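Minutes, Stevitz Street Residents' Meeting
August 8, 2017, in the hall kitchen

I'm doing the minutes again as my handwriting was voted the least bad. Tarek Ouali chaired. Ro-un Cha came in during item one with her bike helmet still on. June minutes were read and passed, with one fix: it was the side gate that sticks, not the front one.

1. Money. We have $3,004 in the account, which is more than I thought! The hall hire for the year still has to come out of that. Tarek paid $119 for the new tap washers and the plumber's visit and will be paid back this week.

2. Street trees. Long chat, this one. The council has offered us either crepe myrtles or bottlebrush for the east side, and we have to pick one for the whole row. Ro-un wants bottlebrush for the birds. I said my car lives under one already and I have feelings about that. Vote was for bottlebrush, so I'll be washing the car more. We need 28 signatures on the form and Ro-un is going door to door on the weekend.

3. Kitchen. Please put things back after you use them, plates in the rack.

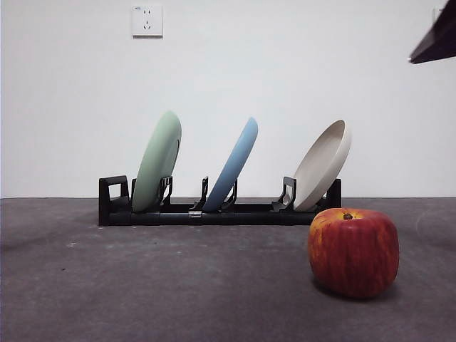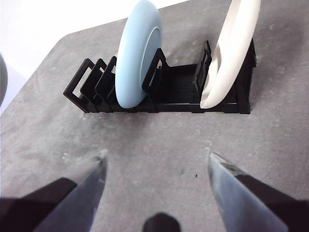
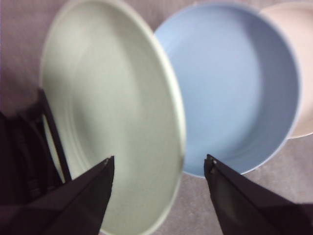
Tarek also asked if we could get a second key cut for the pantry. Agreed, and I'll drop into Zoltwood on my way home from work.

4. Parking near the corner. Still bad. Two of us have written to the council (me, and the couple at the end of the row) and neither has heard a peep. Tarek will ring them. If that goes nowhere we'll try a petition, but I'd like to get the tree form done first so people aren't signing everything at once.

5. Street party. Saturday arvo is the favourite, date to be sorted once we know about the road closure permit. Ro-un has a lead on a jumping castle and will get a quote. I'm on sausages. Somebody please be on salad.

6. Other business. The Saber Lane noticeboard has lost its glass, so don't pin anything there you want to keep dry.

Next meeting same place, same time. Bring a chair if you have a decent one.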